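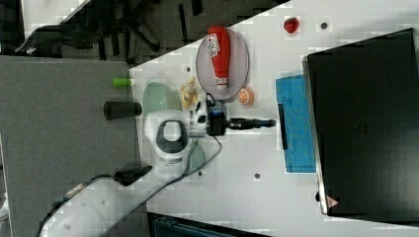 Ghada Qudah
Kitchen and Laundry Editor, Dekside

Kitchen > Counters & Tables > Keeping Up

The table where everything lands: plates, play food, and a toaster oven door

Every kitchen has one flat surface that gets used for everything, and ours is white. I chose it. I was shown a nice speckled gray that would have hidden a decade of crumbs, and I went with white, so any advice in what follows should be weighed against that decision.

I've been writing these tips long enough to have changed my mind on a few of them. Below are the ones I still do myself on a weeknight, with the toaster oven at the end where people can skip it, as they do at home.

Ketchup

A squeeze bottle leaves a ring wherever it stands, and on a white table the ring is pink by morning. Park the bottle on a plate while you eat. Any plate will do, and the one you're already going to wash is best. Lay the bottle on its side if it keeps tipping, but close it first. I shouldn't have to write that last part, but I live with people.

The nozzle is where the trouble starts. Dried ketchup builds up under the flap until the bottle fires sideways. Once a week, take the whole top off, run it under hot water, and push a toothpick through the hole from the inside out. Going from the outside in just shoves the plug back down to be somebody's surprise later. Dry the threads before you screw it back on, or you get that watery red trickle on the first squeeze.

If you already have the pink ring, baking soda and enough water to make a paste. Spread it on, leave it while you do the dishes, wipe with a wet cloth. Don't scrub. I scrubbed our last table, and it had a dull patch the size of a saucer until the day we gave it to my cousin, who has never brought it up.

Half an orange

Put it cut side down on a saucer if you'll be back for it within the hour. Longer than that and it goes in the fridge in a lidded box. Plastic wrap works too, if you're a person who can find the end of the roll.

Cut side up on the bare table is how I find most of ours. The top dries out and the juice that ran down the peel goes tacky underneath. Citrus juice is hard on marble and other natural stone, where it leaves dull marks that no wiping will lift. On laminate it's only sticky, and warm water with a drop of dish soap does the job. Squeezed-out halves are good for one more thing: dip one in coarse salt and rub it on the stains inside your mugs. Rinse well. The tea tastes odd once, and then it doesn't.

Play food

If you have small children, you have a plastic banana. You may have several, and they will be on the real plates and in the real bowls, and one day you'll stand at the sink carefully washing a strawberry that was molded in a factory. I have packed one in a lunch. It came home uneaten, with no comment from the school.

I gave up on separating the two kitchens some time ago and now only insist on the following.

Wash play food when you wash up. Solid plastic pieces can go in the sink with the mugs. Hollow ones with a seam or a little hole should be wiped with a soapy cloth and kept from going under, as water gets inside and stays there. Shake anything you're unsure of. If it sloshes, stand it with the hole down on a towel overnight, and if what comes out is gray, say goodbye to it while its owner is asleep.

Anything with felt leaves or a paper sticker gets a damp cloth and that's all.

Don't trust the top rack of the dishwasher with the thin ones. Ghassan Akl, who used to write the appliance column on this site and has twins, put a whole Masri picnic set through on the hot cycle and got back what he called the modern art edition. 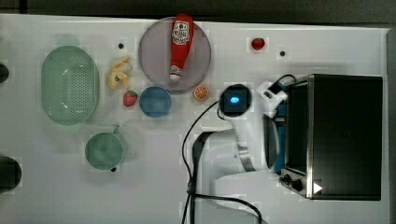
Use a colander as the collecting bin. It's the best trick on this page and it cost me nothing, as the colander was on the table anyway. Go around once, throw every piece of plastic fruit into it, set it in the sink, pour warm soapy water over the lot, swish, rinse, leave to drain. The pieces are clean, the colander is clean, and they're out of the way of dinner. The drawback is that you can't drain pasta in it until someone empties it, and I have stood there holding a pot of boiling spaghetti while learning this. Empty it first. Better, buy a second colander at a yard sale and let the children have the ugly one.

The five o'clock sweep

I do one pass before cooking, with the timer on the stove set for 90 seconds. It's short enough that I can't argue with it. The order matters more than the speed:

Mugs first, always, since they're the things most likely to have something in them.
Bowls next, stacked inside one another, food scraped into the top one.
Fruit, real, to the fruit dish.
Fruit, other, to the colander.
Plates last, because by then you've been using them as trays.
Wipe from the far edge toward you, with a damp cloth folded in four, and turn it to a clean side when it starts moving dirt around.

When the timer goes, stop. Whatever is left can be eaten beside. Hiba Karam wrote in to say that her family does this with music and everyone joins in, and I'm very happy for all of them.

A note on cloths. The one you wipe the table with should be different from the one you wipe the floor with, and the easy way to be sure is to buy them in different colors. Mine are yellow and blue. There's a household dispute over which is which, so write it down on the inside of a cupboard door on the first day.

The toaster oven

All right. Unplug it, let it cool all the way down, and pull out the crumb tray. If you didn't know there was a crumb tray, feel along the bottom edge at the front. Some of them slide out the back, which means moving the whole oven, which means finding what's behind it. Ours had a birthday candle and a grocery list from August.

Tip the crumbs into the trash, wash the tray in hot soapy water, and dry it properly before it goes back. Rack the same. If the rack is bad, lay it on an old towel in the bathtub with hot water and dish soap and leave it for the evening. Tell people you've done this.

The inside walls only want a damp cloth. Skip steel wool and anything sprayed; the spray gets on the heating elements and the next toast tastes of it.

The door glass goes brown from the bottom up. Open the door flat, spread the baking soda paste from the ketchup section over the inside, and leave it alone for as long as you can stand. Wipe it off with a wet cloth, then another wet cloth, then a dry one. A plastic scraper helps with the baked-on spots. Don't lean on an open door. They aren't built for elbows. 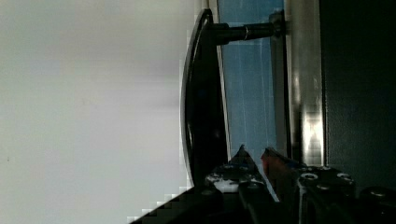

Handles are the part everyone touches and hardly anyone washes. Wipe the front by all means, but the grease is on the back, where the fingers curl under, and at the two ends where the handle meets the door. Wrap a cloth around the bar, hold both ends, and pull it back and forth like you're polishing a shoe. For the ends, use an old toothbrush with a bit of dish soap, then go over it with a clean damp cloth.

Shiny black handles show every streak. Dry them right away with something that doesn't shed, such as an old T-shirt. Metal trim needs wiping along the grain if it has one, and a drop of white vinegar on the cloth takes off fingerprints. Glass last, so you aren't dripping onto what you've just finished.

While you're there, give the handle a gentle wiggle. If it moves, the screws have worked loose, and on many ovens you can reach them from the inside of the door. Snug them up with a hand screwdriver and stop when they stop. Anas Mansour, from two doors down, used a drill on his and now opens the oven with a spoon.

Questions about stained cutting boards keep arriving, and I'll get to those next time. Please stop mailing me the boards.

Filed under: Counter Care, Small Appliances, Kids in the Kitchen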